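Kitchen bins: sorting notes from Sullham

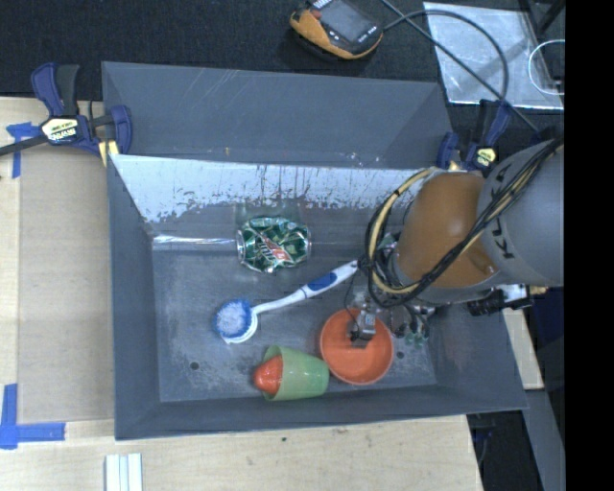
Small kitchen goods returned to Sullham go into open gray bins, mixed. Bowls should sit open side up. A cup on its side takes up more floor and tends to collect smaller items in its mouth, so check inside before it is shelved. Dish brushes are stored bristles up and go to the Astis rack, handle toward the aisle. The limit stays at 4 kg per bin. Stock now stands at 1,080 pieces, and the next full count is in April.

Recent items
Astis rack: new shelf labels
Hrnčiar bins, size 2: lids discontinued
Aten store: opening hours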